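Can I come see the brewhouse?

Sure! I open up at 4 in the afternoon all through August, and it's free. Maribeth pours the samples, and she's generous.

How big is a batch?

Small. My kettle makes 400 liters, so the Urkier stout goes fast!
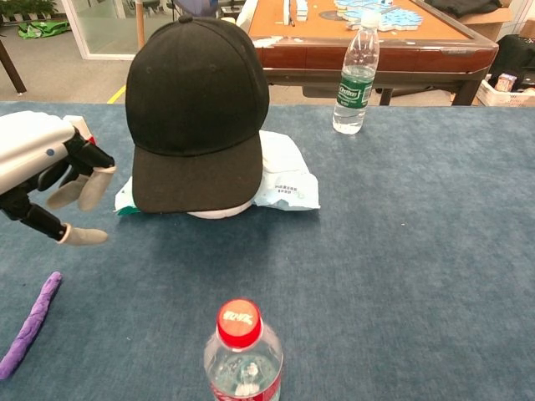

Do you fill growlers?

Yep, any brand, as long as it's clean (please rinse it first). The Zinon pale is the one exception. I only sell that in bottles, two per person.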